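Can I run a space heater off a power strip?

Malachy Corrigan
Our spare room has one outlet, behind the bed, and my mother-in-law feels the cold something awful – bless her!
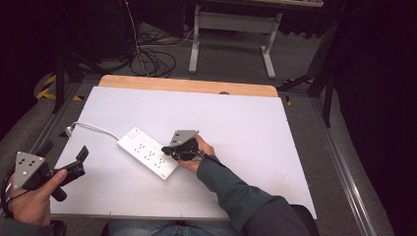 She stays until April, so I'd love to get this right.

Drollow
Please don't, friend. Heaters go straight into the wall, always. Lamps and phone chargers are fine on a strip.
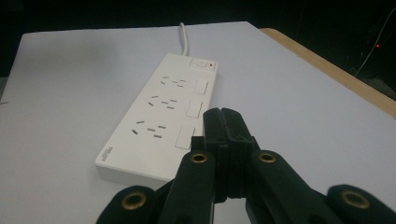 White power strip with its own switch

Gallegos
mine's been ok for 5 years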